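The Stock Pot

I was the night cook at the hotel in Prellton for two winters, and my first job each evening was the stock. The bones came up from the cellar in a crate. I roasted them until the edges went dark, put them in the big pot, covered them with cold water and waited.

The head cook had come from Clurkport and did everything by the clock. Stock was to stand for roughly 3 hours, never boiling, and be skimmed with a flat spoon. Onions went in halved with the skins on. Salt did not go in at all.

One night in November the gas dropped. The flame shrank to a blue bead and the pot went still. I had a dining room booked for a wedding breakfast the next morning and a pot of warm bones that was no use to anyone.
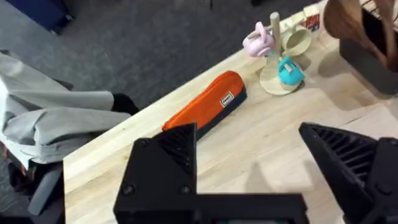
Page last changed: March 20, 2026

I carried the stock down the back stairs in two buckets, one trip for each, and across the yard to the bakery. The baker was already up. She looked into the first bucket and moved a tray of rolls to make room on the oven shelf.

We did not talk much. She shaped loaves and I skimmed. When the fat had come off and the liquid was clear enough to see the spoon through, she tasted it and said it wanted a bay leaf. I told her it had one. She said it wanted another — so I went back across the yard and fetched it.

The head cook came in at six and tried the stock before he took his coat off. He asked what I had done to it. I said the gas had gone.

"Bay," he said, and wrote something in his book.

After that I put in two leaves every night. I never saw what he wrote. When he left for a place on the coast he took the book with him, and the flat spoon as well, so I had to buy another.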